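How to clear a tray meal and get the table clean

Eating off a tray is handy, but the tray tends to get left on the table with the dishes still on it, and by the time anyone deals with it the sauce has set. The method on this page takes a few minutes and works for one person's supper or for a tray of shared bits and pieces. It assumes you wash up by hand and use a rack.

What you need

A dish rack
A tub with a lid for leftovers
A soft cloth and a dry tea towel
Washing-up liquid
A washing-up bowl, or a clean sink with a plug

Any plastic rack with upright prongs will do. Ours came from Briltmont and has outlasted two metal ones that rusted at the joints. Check that the gaps between the prongs suit your plates before you buy. Thick stoneware from places like Georgiou often won't stand up in a rack made for thin china, and you end up leaning it against the wall.

Step 1. Put the rack out first

Stand the rack where you can reach it from your washing-up spot without crossing the room. If your worktop is short of space, the end of the table is fine, with a folded tea towel underneath to catch the drips. Take out anything left from the last wash and put it away.

Step 2. Save the leftovers

Anything worth keeping goes in the tub now. Rice should be cooled quickly and put in the fridge within the hour. Cut fruit keeps until the next day with the lid on. Scrape whatever is left into the food bin with the edge of a spoon.

Step 3. Take things off the tray in order

Start with chopsticks and cutlery. They roll, and a chopstick balanced on a plate will be on the floor before you get to the sink. Small bowls come next, then the plates. Don't stack a greasy plate on a clean one – it only means washing the underside as well.

Leave the crumbs on the tray for the moment. The raised rim will hold most of them if you keep it level.

Step 4. Sweep the table on to the tray

Crumbs travel further than you expect, especially from crusty bread or anything in batter. Look all round the tray and under whatever else is on the table, such as mats and tubs.

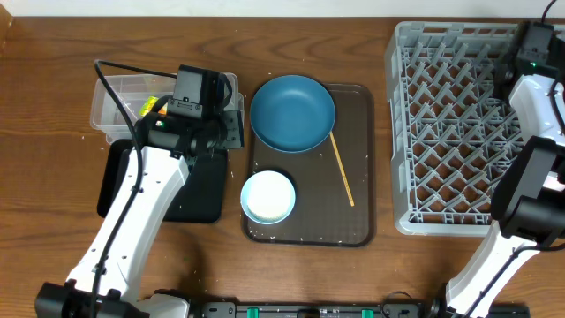 Work with the grain of the wood, using a dry cloth, and push everything towards the edge nearest you. Hold the tray just below the table edge and brush the crumbs on to it, then tip the lot into the bin. A wet cloth at this stage turns crumbs to paste and drives them into the grain.

Once the table is clear, wipe it with a cloth wrung out hard in warm soapy water, and dry it straight away. We oil ours in August with the Astness table oil, when the windows can stay open.

Step 5. Wash and rack

Wash bowls before plates, and the tray last. Wooden chopsticks should be washed and rinsed quickly and never left to soak, as the tips swell and go rough. Dry them with the towel and lay them flat overnight before they go in a drawer.

Load the rack from the back. Large plates go in first, all facing the same way, with an empty row between them if you have the room. Bowls sit at the front, tilted so that water can't collect in the foot. The tray can lean at one end, on its long side.

Step 6. Clean the rack now and then

We do this on a Sunday. Fill the sink with hot water, add 50 ml of white vinegar for each litre and leave the rack in it while you have a cup of tea. Go between the prongs with an old toothbrush, rinse, and stand it on end to drain. If you live in a hard water area like Stokport, you may need to do the corners twice.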